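Neltside Office News
12 June 2024

The meeting room table: what stays, what goes home

The big table in the second-floor meeting room has turned into a shelf. Things get put down at the end of a meeting and are still there at the start of the next one. From the week after this newsletter goes out, we are asking everyone to leave the table clear when they finish.

We did think about a booking rule with a set tidying time built in, but the room is used in such short bursts that it would have made more trouble than it saved. A shared habit should do. There were 62 bookings last month and only a few of those ran over, so most groups do have a minute at the end.

Some of this applies to desks as well, and mice are a good place to start. We have had several requests for smaller ones from people who find the standard model too wide. You are welcome to bring your own, in whatever colour you like, and the same goes for mouse pads. Please put your initials on the underside of both. The cat pad with the green ears is staying in the meeting room for now, as people seem to use it.
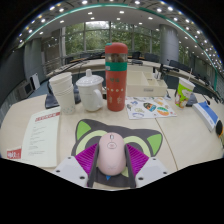
Cups and mugs

Paper cups are for visitors. We get through a sleeve of them far too quickly, and Dalva Araújo, who does the ordering, has asked that staff use a mug or a flask of their own. The last order was 1,000 cups and it has to see us through to the end of the summer.

Lidded mugs are fine in the meeting room. Open ones are fine too, but keep them away from paperwork. The dishwasher goes on at the end of the day, so anything left on the side by then will be washed. Flasks should be done by hand, as the seals don't last in the machine. If yours has been in the kitchen cupboard since before Easter, please take it home.

Clinell wipes for the table top are in the drawer under the window. Use one if you have been eating. The surface marks less than it used to but it does show rings, and they are harder to shift once they have been left overnight. Crumbs collect in the seams between the panels, so run the wipe along those as well.

Papers, books and samples

Magazines and booklets can go in the rack by the door. The rack holds 12 at a time, and when it is full the oldest go in the recycling. If you want to keep an issue, take it to your desk.

Books belong on the shelf in the corridor, with the exception of anything on loan from the Cloltholm office, which should go back in the internal post. Colour swatches are more of a problem. The strips fan out, the clips work loose and then a set is no use to the next person. A replacement set from Juhl costs us 460 kroner, so close them up and hand them in at reception after each meeting.
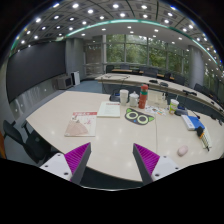 Stickers are the other thing that spreads. We have plenty of them and people are free to take what they want, but the spares should live in a box with a lid. Loose cards can go in with them. Please don't stick anything to the table itself — the glue takes the shine off when it is removed.

Bags can go on the hooks by the door during meetings. Chargers and small electronics left behind will be taken to reception and kept there until the end of June. After that they go into the spares cupboard for general use.

If you have a question about any of this, or you are missing something, speak to Dalva at reception. She is in every morning.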